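## 3. Setting Out the Bar Tools

1. Cover the work surface with one large sheet of brown paper. Smooth out deep folds – faint creases are acceptable.
2. Place the metal jigger on the paper, away from the edges.

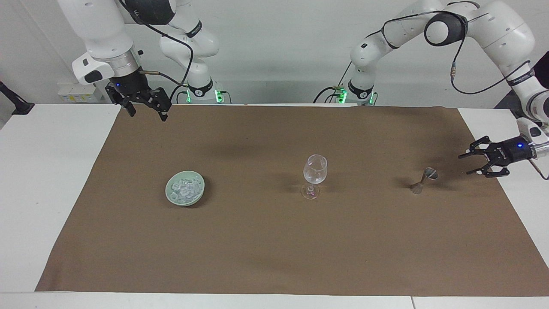
*Fig. 3-1. Paper mat and jigger.*

3. Add the wine glass and the bowl of ice.

**Caution:** Clear glass is hard to see against paper. Locate the glass before reaching across the mat. 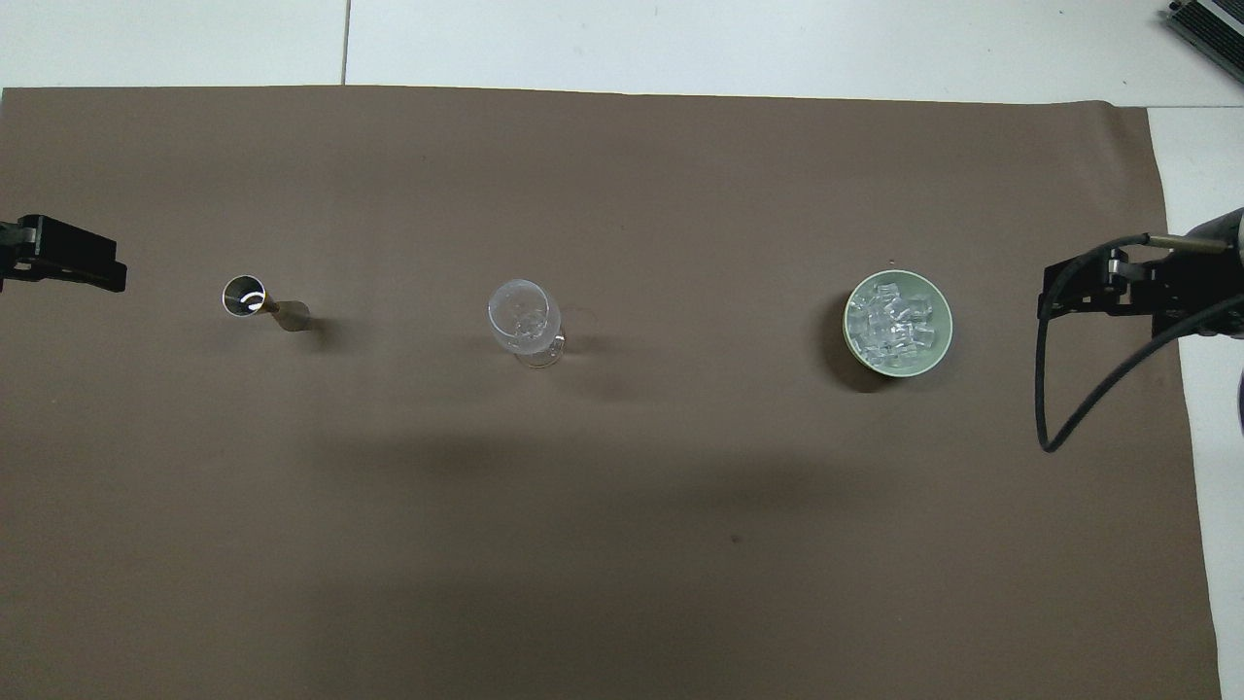

Ice should be portioned last. Use clear cubes and stop at the rim of the bowl. In Fig. 3-2 the pale green bowl is at the right of the row, with the glass on its side in the center. Replace the paper if meltwater soaks through.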